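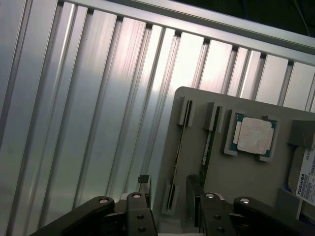

From: Warrick Tamihana
To: Damodance workshop list
Subject: Re: practice boards for the beginners' course
Date: December 26, 2023

On the practice boards, Cosimo Ferraro wrote:

> I'd like us to order 6 of the gray mock motherboards for the
> Jurkalside course. Everything has a molded place to go: processor,
> two sticks of memory, a hard drive. People can take it apart and
> put it back without wrecking anything. Ettore's price is 108 each
> and he thinks they will cut our teaching time in half.

Cut it in half compared with what? I'd like to see where that came from before we spend anything. We ran the November course on dead office machines that cost us nothing, and the people who finished it could find a memory slot in a dusty case with a bundle of cable in the way. I'm not sure they'd learn that from a flat board with rounded corners.

I'll give the thing some credit. The parts look like real ones (the drive has a Toshiba label on it), and the memory stands on edge the way it should. For a first evening with nervous people, fine. My doubts are these:

1. The clips. The gray pieces at the ends of the memory slots are the bit a beginner has to get a feel for. Does anyone know if they move and click, or do they just sit there? Cyril Dobson asked Ettore twice and got a brochure.

2. The drive. It's held between two gray brackets on the board itself, in a caddy with blue plastic tabs. I have never opened a PC and found a hard drive standing on the motherboard. Somebody will go home and look for it there.

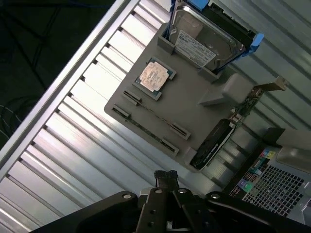 3. The money. Six boards at 108 is more than the 519 we have left, and that's before shipping from Vestergaard. Cosimo, did you add it up?

4. What's missing. I don't see a power supply or a fan mentioned anywhere, and those were most of the questions last time.

I'd go along with one board, bought out of the 200 set aside for tools, and tried on a group that hasn't seen it before. Amirhossein Zarei has offered to run that evening. If his people then manage a real case any faster, I'll second the rest.

Please don't order anything until we've talked.

Warrick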